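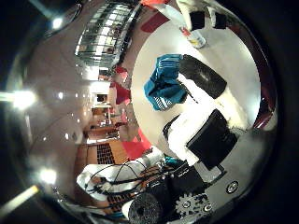
The Larico hand over the round table at Medrano, seen from the wrist camera.

Keeping the Larico hand running at Medrano

The arm at Medrano has a new service routine, and everyone on the Clarura list who books time on it should read this item before their next session. It replaces the single sheet that used to be taped inside the door of the tool cabinet. The old sheet was written for the previous hand and refers to a grease point that the Larico does not have.

Most of the work on the arm is cloth handling at the round white table. Cloth is hard on a hand. It sheds lint, and lint ends up on the roller, between the gear teeth and on the lens of the wrist camera. The Gateck controller logged 1,092 grasps between the last two services. On 176 of those the roller current went over the warning line and the hand backed off by itself. When the side cover came off there was a felt-like ring of fiber packed behind the roller, tight enough that it had to be cut out with a hobby knife. With the ring gone, the warnings stopped for the rest of that afternoon's test.

The short service is done at the start of the day, before the first program runs. Park the arm in the service pose, which is number 2 on the pendant menu. This brings the hand up clear of the table with the gears facing the person doing the work. Press the stop button and turn the key, then take the key out and keep it in your pocket. The gears are exposed on this hand and they will take a fingertip.

Go over the roller first. Turn it by hand through a full turn and pull any threads off with the bent tweezers. The surface is textured and holds on to short fibers, so a strip of packing tape pressed on and peeled away works better than a brush. Do not use alcohol on it. We tried that in October and the surface went slick, and the roller had to be replaced.

Next the gears. Use the dry nylon brush, across the teeth and never along them. Look at each tooth as it comes round. The gears run dry and should be left dry. If you find oil on them, someone has used the wrong sheet, and it needs to be wiped off with a lint-free cloth before the arm runs again. Check that the bolts at the gear centers line up with their paint marks. If a mark has moved, stop there, write it in the log and leave the hand alone. Do not retighten a center bolt without the torque driver.

Cables come after that. They loop outside the white frame and need slack to follow the wrist. Run your fingers along the whole loop and feel for flat spots. Then, with the key back in and everyone away from the table, jog the wrist slowly to both ends of its travel and watch the loop. It should open and close without touching the roller. A loop that has crept toward the roller gets pulled back and tied again at the same place on the frame, with a reusable tie. Cut ties leave a sharp end that goes straight through a sleeve, and they have been taken out of the drawer.

The lens is last. It is strongly curved and sits close to the mechanism, so it picks up fingerprints from all of the steps before it. Blow it off with the rubber bulb and wipe with the gray cloth from the sealed bag, from the center outward. After wiping, open the camera view on the Gateck screen and compare it with the reference view stored there. The room lights should show as clear points or soft glows. If all of them smear in the same direction, the lens still has grease on it.

The long service takes most of a morning and comes after every 13 booked sessions. The side cover comes off, the roller comes out on its pin, and the space behind it gets cleaned with tweezers and the small vacuum. Measure the roller at both ends and in the middle and write all the readings down, including the ones that look fine. The hand then has to be calibrated again, with the test block from the top drawer. Leave an hour for this. The first pass nearly always fails when the hand is cold, and running the open and close program for ten minutes beforehand saves doing it twice.

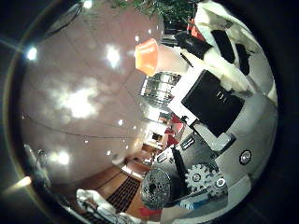 One reader at another site wrote in after the draft of this routine went round, and asked why the hand runs without a guard over the gears, when a printed cover would keep out most of the lint and take five minutes to clip on. The same reader has used a cover for several months on a similar hand and says the gears stay clean, though the clip has to be replaced now and then.

We had a cover on at Medrano in the spring. It kept the gears clean, but it also stood out far enough to catch the edge of the cloth on low grasps, and it blocked part of the camera view on the gear side. The version described in the letter is slimmer than ours was. The drawing has been requested and one will be printed and tried on the spare hand. Until then the gears stay open and the brush stays in the routine.

Some smaller points from the same service:

The table gets cleared at the end of the day. Cloths are shaken out in the corridor, away from the arm, and go back in the lidded bin. Cans and other small test objects go on the shelf.

Chairs are to be moved back past the floor tape before the arm is powered. The tape has been redone and is now yellow.

The ceiling lights stay on for all recorded work. If a lamp fails, note it in the log with the time, and ask the building office for a replacement of the same type. A different lamp changes the colors in the camera view, and the reference view then has to be taken again.

Spare rollers are kept in the box marked Larico under the bench. There are three at present. If you take one, write it on the lid. Delivery from Gateck has been running at five weeks.

The new sheet is in the tool cabinet and on the Clarura shared drive, in the folder for the arm. Corrections can be written on the paper copy in pencil, and they will be picked up at the next long service in December.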